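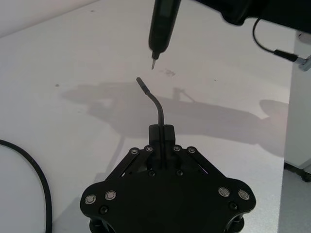 Fig. 9. Round silver fasteners and black screw heads on a black plate.

Section 9. Screws, bolts and the claims made about them

This section goes with the Endale wall bench and the Endale shelf, and most of it applies to anything else in the shop that is held together with threads. Revised 03/11/2021 by Ruxandra Dinu.

Read it before you open the hardware bag. The leaflet inside the bag says the bench goes up "in minutes" and "never needs retightening." We didn't write the leaflet and we have yet to see either thing happen.

9.1 Before you start

1. Empty the hardware bag into a tray with a rim. A magnetic tray is fine, though it will not hold the brass washers, whatever the label on the tray says.

2. Sort by length first, then by head. The long bolts and the medium bolts differ by less than you would think. Hold each one against the printed outline on the back cover.

3. Try your hex key in every socket before the bolt goes into the bench. A key that feels sloppy is the wrong key. The "universal" key supplied with some older kits fits nothing very well; throw it out and use one from a decent set.

4. Set aside any bolt with paint or coating packed in the socket. Pick it clean with a scriber.

Note: Color tells you very little. Black screws are often sold as stronger than silver ones, and sometimes they are. Go by the grade mark on the head. If there is no mark, treat the screw as ordinary hardware and don't hang anything heavy from it.

9.2 Fitting the side frames

5. Lay both side frames on a blanket, inside faces up.

6. Start every bolt by hand. Turn it backward until you feel the thread drop, then forward. If it stiffens in the first two turns, take it out and start over.

7. Leave all of them loose until the rear rail is in. Tightening one corner early pulls the frame out of square, and no amount of leaning on the far corner brings it back.

8. Measure both diagonals. They should match. Small differences are supposed to "settle out under load," according to the leaflet. Ours stayed exactly where they were.

9. Tighten opposite corners in turn, a little at a time.

CAUTION: Do not use an impact driver on the frame bolts, even on the low setting. The inserts are pressed into the wood and will spin. Once an insert spins, the hole has to be drilled and refilled, and the warranty does not cover it.

9.3 Thread locker

Clarkasum, which is packed with the shelf kit, is a medium-strength thread locker. The tube promises a "permanent yet removable" bond. Pick one. In our use it comes apart with an ordinary key and some effort, so please regard it as removable and check the joints now and then.

10. Wipe the threads with a dry rag, then with a degreaser. Oil from the factory is the usual reason a locker fails to set.

11. Put one drop on the thread near the tip. More does not hold better and ends up on the bench top.

12. Leave the joint overnight before loading it. The tube says an hour. We would not trust a vise to that hour.

CAUTION: Keep thread locker away from the plastic end caps. It can craze them, and the cracks may not show until the cap is knocked.

9.4 Load

The bench top is rated at 69 pounds per bracket by the maker of the brackets. The rating assumes a solid wall, a steady load and bolts seated all the way. Your wall may be none of what they had in mind. Work to 50 pounds per bracket and put the heaviest tool over a stud.

Sultance anchors are offered as an extra for hollow walls. They are adequate for the shelf. The packaging shows one holding up a bench with a person sitting on it, and we suggest you ignore the packaging.

9.5 Checking later

13. Go around all the bolts again after the first week of use, and once more when the seasons change. May is a good month in most places, after the heating goes off and the wood has moved.

14. Draw a line in paint marker across each bolt head and onto the frame. If the line has broken, the bolt has turned. It is cheap and it works better than the colored indicator washers, which we stopped stocking.

15. Replace any bolt with a rounded socket. Extractor kits do get them out, about as often as they snap off in the hole.

If a bolt keeps working loose after you have cleaned it and locked it, look at the insert before blaming the bolt. Spare inserts are sold in bags by Clornilura under the same part number as the originals. Compare one with your old insert before you drill, as the collar on the newer ones is slightly wider.

Section 10 covers the drawer slides.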